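Jernitz Building, Break Room Recycling Trial
Minutes, August meeting, 3:00 p.m.

1. Previous minutes
Accepted. The question of who pays for bin liners is still open, as it was last time.

2. Choice of containers
Facilities wants one gray and one yellow-green container on every floor, in the style shown. 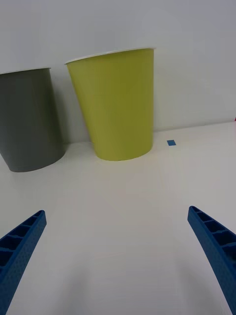 3. Sorting rule
Gray is for cans, yellow-green for plastic bottles. Two members doubted that people will remember a color with no words on it. Facilities said the Ustico office manages fine without labels. Asked for figures from Ustico, Facilities had none to hand. The chair asked for labels to be priced anyway.

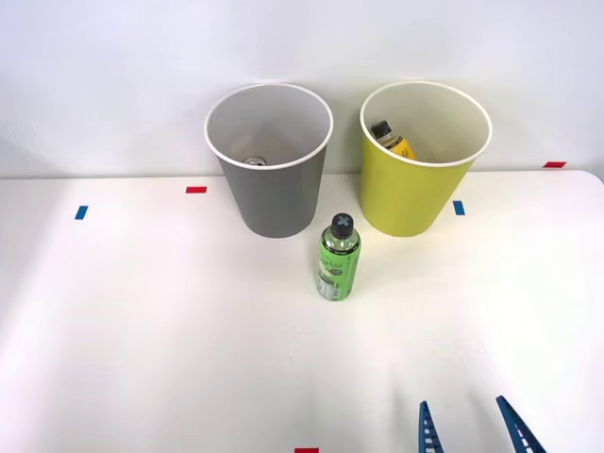
Item 3: can in the gray, bottle in the yellow-green, green-label bottle still on the table.

4. Capacity
Wegener quoted $3000 for the full set, with a cheaper offer of $2000 if we drop the lids. The building has 224 staff. It was said more than once that small open containers will be full by lunch, and the quote says nothing about emptying them.
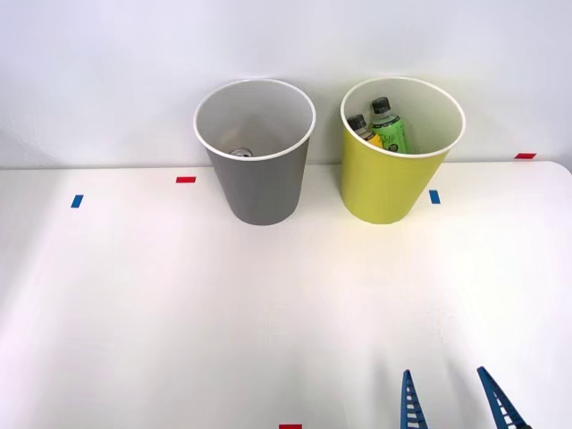 Holix has offered to collect for $60 a visit but would not say how many visits that means per month. The meeting was not willing to sign on that basis. A member asked whether caps stay on the bottles. Holix's leaflet says yes on the front and no on the back.

5. Decision
No order placed. Trial limited to the second floor until Holix answers in writing. Facilities to bring the label price and the Ustico figures, if there are any.

Closed 3:50 p.m.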